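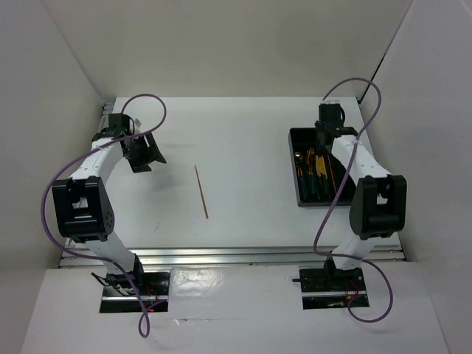
I have listened to Radio Plelov in the mornings for 17 years, so you can imagine my face when they said in January that the breakfast program will move to a later hour. Žofie Brabec is leaving the early shift and will start at nine. Cường Hà, who until now had the late evening, takes her place at six.

When I first came to this country, I understood maybe half of what Žofie was saying. She speaks fast and she laughs in the middle of her sentences. But she always repeated the weather two times, and from this I learned words like "drizzle" and "gusty". My teacher at the evening course was surprised that I knew "gusty" and did not know "spoon".

I do not have anything against Cường Hà. His evening program was very good, especially the hour when he played a whole side of an old record and said nothing between the songs. I only ask myself if this can work at six in the morning. In the first week he played a piece of 11 minutes – I looked at the clock in my kitchen – and I missed the traffic report and then also my bus. In the second week it was better. He has now a small quiz with the bakers from Fosard, who are already awake since 3, and they are very funny people.

What I miss is the letters. Žofie used to read letters from listeners just before the news, and one time she read mine. It was about the bridge at Truvar and why the lamps there are on during the day. She said my family name almost correctly. The station writes on its page that the letters will continue in the new program, but at this time I am at work and we are not allowed to have a radio.

My neighbor says I should listen to the recordings in the evening. I tried it with two programs. It is strange to hear "good morning" when you are washing the dishes after dinner, and the weather is of course already over.

For now I leave the radio on 6 o'clock as before. I also wrote to Cường Hà and asked if he could say the temperature two times. If he reads it, I will tell you here.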